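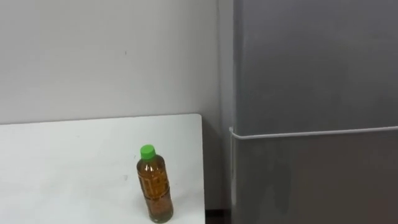
Home | Notebook | Older entries

October 23, 2008
2 min read

Spent the morning on the Kindero bursary applications with Toshiko Nagano. We've got 637 in the spreadsheet and 36 still missing a transcript, mostly from the Skekthorpe campus (again!). My merge script choked on double surnames - fixed now, I think. Toshiko reckons the Nomura endowment wording lets part-time students in, and I'd love that, but Duditz wants it in writing from the faculty first. Chase on Monday. Backup's on the shared drive, old version's in May.

2 comments | 0 shares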